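Dye bench notebook – madder and weld, second round
21 Jun 2025

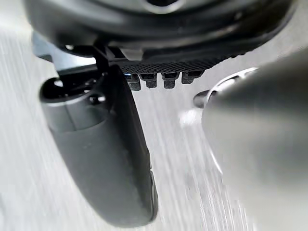 Underside of the dark housing, textured band and the four small teeth below it.

Carried on from Manon's page. She left the wool skeins from the Kellomia batch mordanted and bagged in the cold cupboard, labels facing out, which saved me time. Total dry weight before mordant was 374 g. I did not reweigh. If anybody wants the exact figure after scouring it will have to come from her sheet.

Madder first. Ground root from the Dutden sack, the one with the torn corner. Soaked overnight in tap water with a pinch of chalk, then poured off the first brown water and kept it in the lidded bucket under the sink. Main bath made up fresh. Brought it up slowly and held it under 70 C as far as I could. The left ring overshoots and has to be turned down well before the needle gets there. It went to 74 once while I was on the phone with Ornella. Skeins from that bath look a shade browner than the swatch on the August page, so I am blaming the 74 until shown otherwise.

Order of skeins in the bath: thick singles, two-ply, then the Sala yarn last. The Sala takes color unevenly near the ties. Retied it loosely with cotton in figure eights and it was better, still pale in two spots. Next time tie before mordanting.

Weld. Used 500 g of dried tops, chopped with the garden shears. Smells like boiled cabbage for the rest of the day, so open the back window before starting. Strained through the old pillowcase. Yellow is strong and slightly green, what we wanted. Half a teaspoon of washing soda in the second jar pushed it further toward lemon. Did not like the feel of the wool after that one. Rinsed it three times with a little vinegar in the last rinse and it is still a bit harsh.

Exhaust baths: madder exhaust gave a decent peach on silk scraps. Weld exhaust not worth the gas.

Swatches are stapled in under sample 1131. I skipped a number by mistake, so there is no 1130. Please don't fill it in.

Light test: strips taped in the south window, half covered with card. Look at them in August.

Grirnthorpe want an orange for the cushion order. Plan is weld first, then a short dip in weak madder, about 10 minutes. Ornella thinks the other way around gives a cleaner color. Try both on the same yarn before promising anything.

To do
Order alum, we are down to the last jar
New thermometer for the left ring
Ask Manon whether the brown first water from the madder is worth keeping – the bucket is nearly full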